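蓝箱

一、范围

本记录适用于杜克塔赫(Durketach)仓库四号分拣间的罐装样品整理工作。编写者为当班记录员。记录员不参与搬运,只负责写下台面上的物品及其去向。

规程共1461条,多数与本工序无关。有关的条款集中在前55条,其中第12条规定:任何玻璃容器在入箱前必须有名称。第13条规定:没有名称的容器不得入箱,也不得留在台面上。两条之间没有过渡条款。

二、物品来源

样品由博维斯(Bovis)农产站寄出,途经内加什(Negash)中转点,八月到达本仓。运单写明内容物为干料与酱料,数量一栏填的是“若干”。记录员曾就“若干”一词致函博维斯,收到的回复是一份干料与酱料的保存温度表。温度表本身编制规范,已归档。

中转点附了一张手写便条,夹在运单背面,字迹工整,内容如下:

“盖子都拧紧了。有一罐不是我们的,一起寄来了。请代为保管。”

便条没有署名,没有说明是哪一罐。

三、容器

本工序使用斯顿德尔(Stundel)型周转箱一只,蓝色塑料,外壁有加强筋,中间一道隔板,分左右两格。按惯例,左格放干料,右格放酱料。隔板不可拆卸。规程没有规定第三类物品的位置,因为编写规程时没有第三类物品。

箱子使用前应检查以下各项:

箱底无积水。
隔板无裂纹。
两格内无上一批次的残留标签。
箱体外侧编号可读。

记录员对前三项打了勾。第四项编号被磨损,末位可能是3,也可能是8。查仓库台账,3号箱与8号箱均在册,均为蓝色,均标注“在用”。记录员在编号栏写下“3或8”,并在备注中写明判断依据不足。主管室退回一次,要求二选一。记录员原样再次提交,第二次没有退回。

四、台面

台面为白色,带灰、蓝、褐三色细小斑点。台面边缘与墙板相接处压有金属条。清洁后等候五分钟再放置玻璃容器。等候时间不可缩短。

斑点的分布没有规律。交接班时,前一班的记录员提到过一个经验:若长时间注视同一处台面,会以为那里缺了一只罐子。该经验未写入规程。记录员验证过一次,情况属实,持续时间为一分钟以内。

五、识别

罐子按盖子和内容物的颜色初步识别。盖子分深色与银色两种。内容物分为浅褐与橙褐两种。罐身裹有蓝色条带者,另行登记。

浅褐色者暂定为干料。橙褐色者暂定为酱料。暂定的意思是可以入箱,不可以出仓。出仓需要博维斯的书面确认,而博维斯只确认“若干”。

较高的银盖罐不在前述分类之内。博维斯的供货目录列有200种规格,其中没有与它高度相符的。它符合中转点便条中“不是我们的”这一描述,但裹蓝带的那一罐也符合。记录员将两者并列登记为“待定甲”与“待定乙”,放置于台面靠后的位置,不参与第一轮入箱。

六、入箱顺序

先酱料,后干料。此顺序在规程中没有理由,只有编号。

橙褐色的一罐最先处理。其余两只黑盖小罐在箱前等候,一只略靠前,一只略靠后。规程要求等候中的容器排成直线,允许偏差为4毫米。记录员目测偏差超出允许值,予以记录,未作纠正。纠正不属于记录员职责。

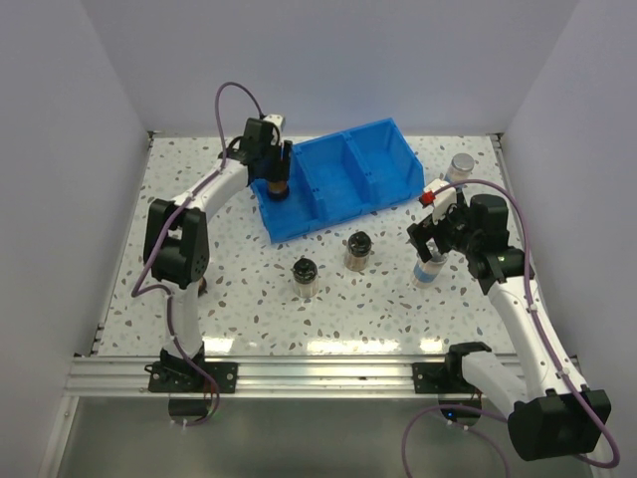

七、中断

上午十时,工序暂停。原因是第12条。

橙褐色一罐的名称栏写着“酱料”。主管室来电指出,“酱料”是类别,不是名称。记录员答复,运单上没有其他字样。主管室问罐身上是否有标签。记录员答复,标签不在收到的随附文件之内。主管室要求记录员在十分钟内提供一个名称。

记录员查阅了第12条的释义附件。附件规定,名称须满足下列条件:

由两个以上的字组成。
在本仓范围内不与其他容器重复。
不得使用编号代替。
不得使用人名。

附件没有规定名称须与内容物相关。

十时零六分,记录员在名称栏填入“箱边”。依据是该罐当时所在的位置。主管室核对台账,确认无重复,予以通过。全过程用时六分钟,剩余四分钟未使用。

八、后续命名

为避免再次中断,记录员对其余各罐一并命名。

黑盖小罐,略靠前者:“前面”。
黑盖小罐,略靠后者:“后面一点”。
裹蓝带者,原待定乙:“蓝带”。
较高银盖者,原待定甲:未命名。

未命名的原因如下。该罐放置在台面右后方,“右后”一名可用,“银盖”一名亦可用。记录员先写“右后”,随即考虑到入箱之后该罐将不在右后。同样的问题适用于“箱边”“前面”和“后面一点”,但上述名称已通过,不可撤回。记录员改写“银盖”,又查到八月上旬有一罐以“银盖”登记,去向栏为空白。去向空白的容器视为仍在仓内。名称不得重复。

记录员在该栏留白,继续工作。

九、入箱记录

“箱边”,入右格。无异常。
“前面”,入左格。无异常。
“后面一点”,入左格。与“前面”间隔一指宽,符合防碰撞要求。
“蓝带”,内容物未作判断。依据从严原则,按酱料处理,入右格。

至此,台面剩余一罐。

按第13条,它不得入箱,也不得留在台面上。记录员请示主管室:不在箱内又不在台面上的位置是哪里。主管室答复,请参照第13条。记录员请求转接规程编写组。编写组的分机在午间无人接听,留言提示音之后可录音三十秒。记录员使用了其中的二十二秒,复述了问题,报了工序代号和分拣间号。

十、查证

午后,记录员调阅八月上旬那份登记。

登记内容:容器一只,玻璃,较高,银色金属盖。来源:内加什中转点。随附文件:手写便条一张。名称:“银盖”。去向:空白。记录人签章处盖的是四号分拣间的章。

所附便条为复印件,内容与本次便条一致,末尾多出一句:“若无人来取,请放在能看见的地方。”

记录员将两张便条对照。纸张尺寸相同,折痕位置相同。本次便条的下缘不齐,缺少一条,宽度与那一句话相当。

据此可以作出两种判断。其一,中转点先后寄出两只同类容器。其二,同一只容器到达过本仓,离开过本仓,又再次到达。台账对两种判断均不支持,也均不否定。记录员将两种判断并列写入备注。

十一、处置

十五时,编写组回电。编写组认为第13条表述清楚,无需修订,但允许现场采取临时措施,期限至规程下次修订为止。下次修订的时间未定。

临时措施如下:

将该罐登记为八月上旬的“银盖”,沿用原名,不构成重复。
去向栏填写“原处”。
原处指台面右后方,靠近后墙板与右墙板相接的位置。
该位置自即日起不计入台面面积。

主管室核减了四号分拣间的台面面积,核减量为一只罐底。清洁工单随之更新,擦拭时绕开该处。

十二、封箱

蓝色周转箱于十六时移交,编号栏仍为“3或8”。接收方签字,未提出疑问。左格两罐,右格两罐,隔板完好。

移交后记录员复核台面。白底,灰、蓝、褐三色斑点,无水渍,无残留标签。右后方不属于台面,复核表没有对应栏目。

记录员在表格空白处加了一行:盖子是拧紧的。

十三、附件

运单一份。
便条原件一张,下缘缺损。
便条复印件一张。
保存温度表一份,与本工序无关。
台面面积变更通知一份,待归档。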